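Search this site Enter keywords Go

Foulkes recalls 603 electronic deadbolts over failed key override

Dec 9, 2022

Foulkes is recalling 603 residential deadbolts sold under the Merar name after tests found that the key override can seize when the battery is low. The affected units were made in a single production run in August and went out through locksmith shops and two online sellers.

The Merar is a keypad deadbolt with a standard five-pin cylinder on the outside face. The cylinder is meant to retract the bolt by hand if the keypad fails. On affected units, a clutch spring behind the cylinder was installed at the wrong tension. When battery voltage drops below the level needed to run the motor, the clutch can stay engaged with the motor gear, and the key turns only a few degrees before it stops. The keypad is already dead at that point, so the door can't be opened from outside without drilling.

The inside thumbturn is not affected. It acts on the bolt through a separate cam and works at any battery level.

Jastden, the locksmith supply house that first reported the fault, said it received 8 returned locks from trade customers before it sent a sample to Foulkes. Four of those had been drilled out by the locksmith on site. The other four were removed with the door already open and showed the same clutch position when the rear cover came off.

Of the 603 units, 357 have been traced to shops or registered owners. Foulkes is asking the remaining owners to check the date stamp on the edge of the faceplate, next to the latch bolt. The stamp can be read with the door open and no tools are needed. Units stamped with an August code followed by the letter M are part of the recall. Units with any other letter use a different spring supplier and don't need service.

Owners of a recalled lock have two choices. Foulkes will mail a replacement clutch assembly with four screws and a printed sheet, or it will pay a locksmith's standard service call to have the part fitted. The swap does not change the keying of the cylinder, and existing keys and stored codes will continue to work. Until the part is fitted, owners should put in fresh alkaline batteries and keep a second way into the house. Rechargeable cells should be avoided, as their lower voltage brings the lock closer to the point where the fault appears. 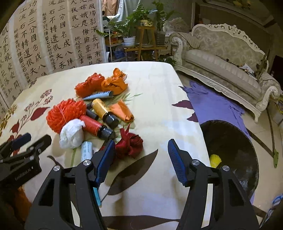 A reader signing as Stolen wrote that the low-battery warning on the Merar is a single red flash after the code is entered, easy to miss in daylight, and asked whether the repair changes it. Foulkes said it does not. The warning is set in the control board, which is not part of the recall.

Locksmiths called to a Merar that won't respond are advised to try the key once with light pressure and then stop. Forcing it can shear the tailpiece – after that the clutch swap is no longer enough and the whole outside assembly must be replaced. Foulkes has sent a drill point diagram to trade accounts.

Contact us | Copyright 2022 | All rights reserved | Back to top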